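From: Ileana Jitaru
To: suture practice list
Date: 2025-03-06
Subject: Re: tail length on practice pads

Hello all, and thank you Ifeanyi for asking, as I've been meaning to write since the weekend got away from me.

Ifeanyi Onyeka wrote:
> How short do you cut your tails? Mine look messy next to Mawar's.
> And do you color the wound or leave the pad plain?

I'm fond of the red, myself. It makes a gray braid so much easier to follow, and you can tell at a glance if a knot is sitting on the cut. 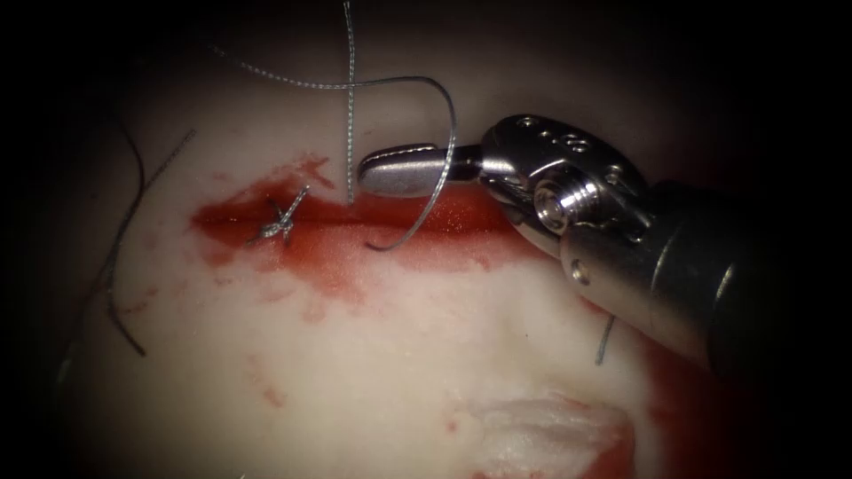

Gray knot at left on the cut, short tails, more thread looped over the wound

I wouldn't fuss if your tails splay a bit — these do, and I'm happy with them. Seven knots a sitting is plenty for me, then tea.

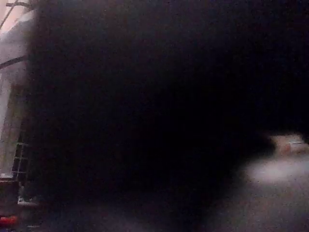 Same session, pale structure and a small grid at the left, mostly dark otherwise

Vasiliki, I still owe you a spool, probably in May.

Warmly,
Ileana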